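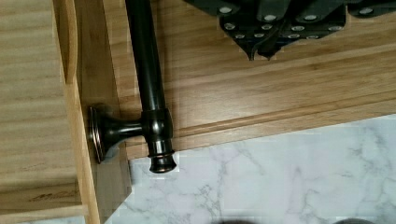
A towel bar in dark bronze, with its oval mounting piece to one side.

What is a prequel, and why does it come second?

You would think stories were simple. Somebody starts at the beginning, carries on to the end, and everyone goes home for tea. Then along came the prequel.

A prequel is a story made after another story but set before it. "Pre" means before. The "quel" bit was pinched from "sequel", which is a story that carries on afterwards.

Games do this a lot. Take Drimska, a game about a flooded kingdom. When you start playing, the water is already up to the castle windows and the king is in a very bad mood. The game has dragons to feed and boats to mend, so it never stops to explain who left the tap on.

That is where the book comes in. The Lanterns of Nevau, by Masanobu Hamada, is set 1,000 years before the game. There is no flood yet. There is only a girl called Pideck, a small leak, and a lot of grown-ups saying it will probably be fine. 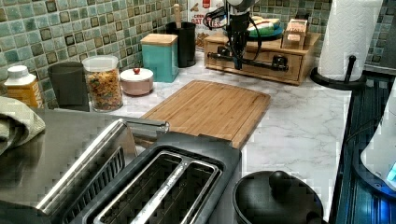

Green mosaic tiles behind a marble worktop, with a teal plate of food on a wooden box.

Writing a prequel is a tricky job. You already know the kingdom ends up under water, so Hamada can't surprise you with that. He has to make you care about how it happens. He also has to be careful with facts. If the game says the castle has seven towers, the book can't have four, unless somebody builds three more before the last page. Players notice. Players write letters.

To keep things straight, game makers often keep a big file of facts about their world, sometimes called a "bible". It might say who is whose grandmother, or what dragons eat. The one for Drimska has a whole page on soup.

Should you read the book first or play the game first? People argue about this for hours. Story order means book, then game. The order they were made in means game, then book. Either way you will meet old Sugawara the ferryman, who is rude in both.

Words to know
Prequel: a story set before one that already exists.
Sequel: a story that comes after.
Lore: all the made-up history of a made-up place, including the soup.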